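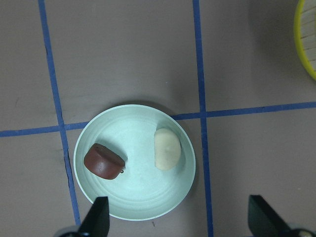 Can you build a useful robot arm in a shared workshop for the price of a second-hand car? You can build an arm for that money, but on what I saw in Iltley the useful part is still some way off.

The workshop is two rooms behind the old Mandar print works, open to visitors one afternoon in April. I went because the leaflet promised "a kitchen helper you can make at home", and I have been promised one of those before.

Mercedes Cabrera has been building hers for 11 months. She calls it Ospina. Parts have come to £1,000 so far, which leaves out the first set of motors (burnt) and her evenings. The job she has set it is small: pick one thing out of a bowl and put it somewhere else. The blue tape on the table marks out squares, so that she can put the bowl back in the same place between tries. I asked what happens if you take the tape away. "It gets worse," she said, and went back to her laptop. I liked her for that.

Her notebook was on try 451. She wouldn't give me a success rate, and I don't blame her, though a man from the Drovska club was happy to claim nine in ten for his own machine, which he had left at home.

I stayed 40 minutes. The talk on wiring was good and I would go again for that alone. The leaflet's kitchen helper is another matter – lifting soft, round things out of a shallow dish is hard, and dinner has a lot more in it than that.

Entry is free, tea is a pound, and the parking is dreadful. Use the station side if you go.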